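Notebook, mastering room, April
Lerolska LP, continued from the page with the coffee ring

9.10 am. New files from Duvon. These are the third set of final mixes, and the folder is called FINAL_use_these, so I've put them beside FINAL and FINAL_really and given all three a moment of silence. Tomomi says the only change is the vocal on track four. Null test says otherwise: track four nulls everywhere except the vocal, fine, but track two is 6 samples late and the closer has a different fade. Emailed her the offsets. She has gone to ask Noemi, who mixed the thing and apparently keeps her own numbering system.

9.50. While waiting, loudness pass on the first side. The band want it "as heavy as the last one but with more air". The last one had no air whatsoever, so we start from a comfortable position. Opener sits nicely with the Gravik compressor doing next to nothing, slow attack, needle hardly bothering to get out of bed. Anything more and the kick goes to cardboard. Left a note on the recall sheet for whoever opens this next, probably me, in a worse mood.

Low end on track three is the real argument. The bass is tuned down to somewhere near the earth's mantle and the second guitar has decided to live there too. Tried a narrow cut at 66 Hz, which cleared the bottom and took the menace out of the riff. Tried half that cut, wider, on the mid channel only. Better. Put the sides through a gentle high-pass and the whole chorus stood up straighter. Kimie came in for her headphones, listened to a verse, said "it's still a lot of guitar" and left. Correct, and also the genre.

11.15. Noemi rang. The late start on track two is hers and is deliberate, something to do with the crossfade out of the opener. The fade on the closer is not deliberate. She'd drawn it by hand and then the session was reopened on the other machine with the old automation. New file coming after lunch. It will have a name. I've asked that the name be short.

Note on that crossfade: if the samples matter, the gap between one and two has to be built here and locked, and the digital release has to come off the same edit as the vinyl side. Wrote this on the whiteboard in green. The red marker has died again and someone has put it back in the tray, as is the custom of this workshop.

12.40 pm. Tape. The band want the interlude (the one with the harmonium, working title 1872, no explanation offered) run through the Katayama two-track for colour. Lined up at 30 ips. Left channel down a touch at the top, cleaned the heads, still down, adjusted azimuth, no longer down. Should've started there. Printed three passes at different levels:

Pass A: polite. Could be digital with a cold.
Pass B: hotter by 3 dB, harmonium reeds thicken up, a bit of hiss in the held chord at the end. Lovely.
Pass C: too much. Beatrice likes it. Beatrice also masters doom records at home for pleasure.

Going with B. Keeping C labelled on the shelf in case Beatrice turns out to be the audience.

2.30. New closer arrived: closer_fade_v2_NR_ok. I'll allow it. Fade is now long and smooth and you can hear the amp buzz underneath going down with it. Tempted to leave a second more of room tone before the side ends. Tried it, liked it, left it. If Morfudd at the cutting end complains about side length I'll take it out and pretend it was never there.

Side lengths as they stand put the loud fast one last on side A, right in by the label where the treble goes to die. Suggested swapping it with track two. Then remembered the crossfade. Unsuggested it. Alternative is to tame the cymbals on that track for the vinyl master only — a bit of de-essing up top, and let the digital keep its teeth. Will try both and post them for the group without saying which is which. Last time I labelled them, everybody preferred the one labelled "louder", and I'd labelled them wrong.

4.05. Played the full sequence start to finish with the lights down and no stopping. Notes made in the dark, transcribed as far as legible:

Opener good.
Gap into two good.
Three, chorus vocal "something something tin". Possibly "thin". Check.
Interlude B is right.
Closer, don't touch.

To do tomorrow: vocal on three, the two cymbal versions, ISRCs from Tomomi, text for the spine. Buy a red marker. Throw out the old red marker.

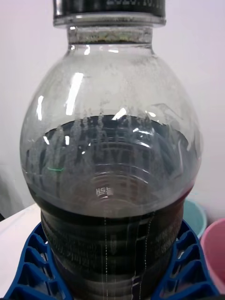
Bottle with the dark liquid, cap marked 2020.10.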